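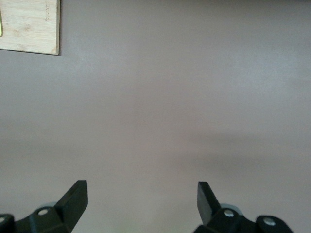
Search this site Enter keyword Go

FOR RELEASE Sep 23, 2022

Movendale Tenants' Union Questions Zundow Water Savings Claim

MOVENDALE – The Movendale Tenants' Union is asking Zundow to show its work. The company says its Treltar shower valve cuts hot water use by "up to 8 percent" in rented apartments, and it wants landlords here to fit the valve in 2000 homes before next April. We would like to know where that number came from.

So far we have been given a two-page flyer. It mentions a trial of 100 apartments in the Kaewsai building and leaves out the length of the trial, the season, and how many of those apartments had someone living in them. "Up to" can cover a great deal, including nothing.

Our members in Kaewsai have their own bills. Of the ones who shared them with us, most saw no change they could pick out from the usual ups and downs. A few paid more. We don't claim this proves anything, and we wish Zundow were as careful.
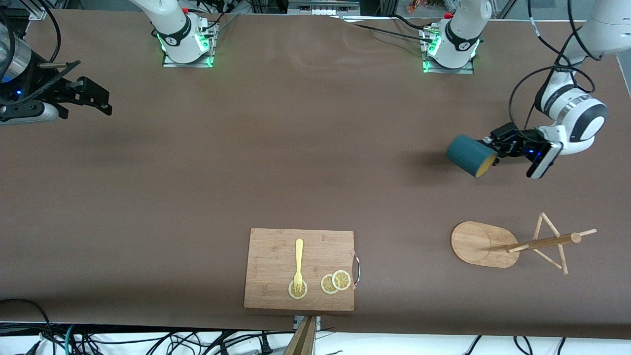

There is also the matter of who pays. Under the plan, landlords may add $5 a month to the rent for each valve, with no end date. A tenant whose bill stays the same would simply be out the money.

The union is asking for the full trial records, a meter reading before and after each valve goes in, and a written promise that the charge stops if the savings don't show up. Zundow has told us it is "confident in the product." Confidence is not a meter reading.

Copies of our letter to the company are available from the union office during normal hours.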